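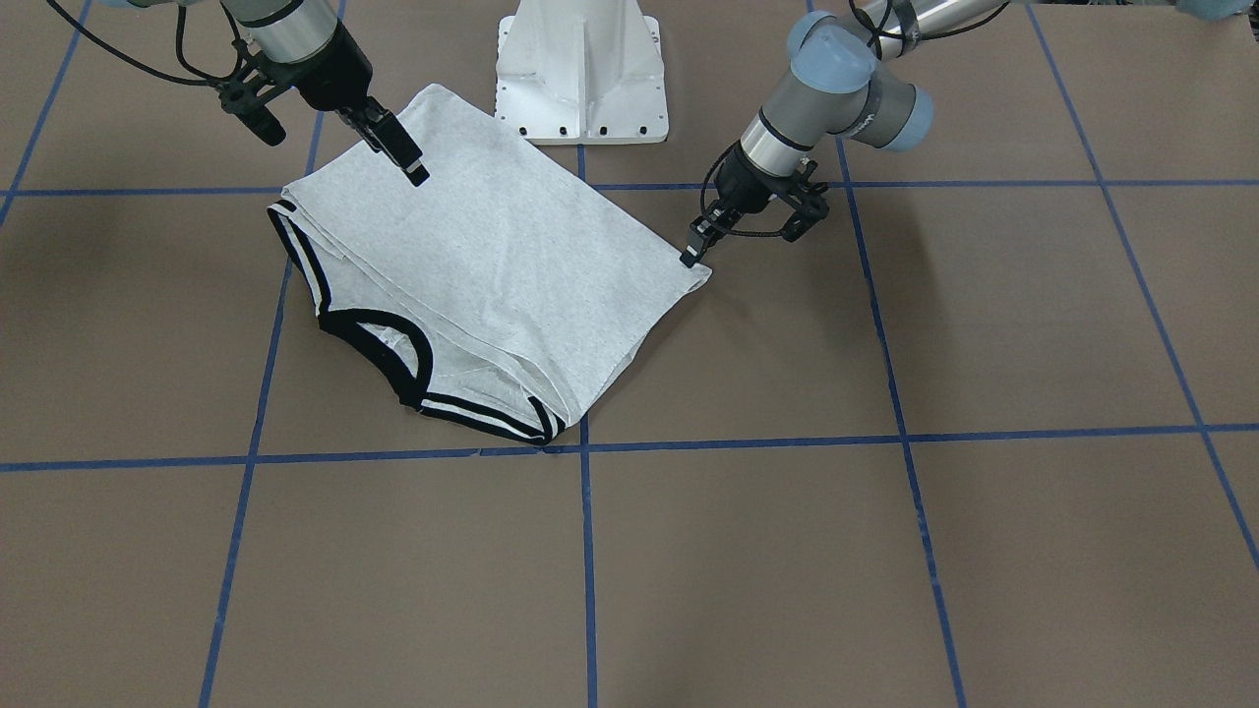
Folding boy shorts and briefs so they stay put in a drawer takes a flat surface and a few seconds a pair. Lay the pair face down, waistband away from you, and smooth it from the middle out. Fold one side in to the center, then the other. Jersey likes to bunch near the lower center, as on the gray pair with black trim, so flatten any creases with your palm before you go on. Contrast binding helps here — you can see right away when a leg opening has slipped out of line.

Bring the bottom up two thirds of the way, fold the waistband down over it, and tuck the loose end into the band. You want a packet 5 inches wide or a little less. Stand the packets on edge in the drawer, darker colors at the back.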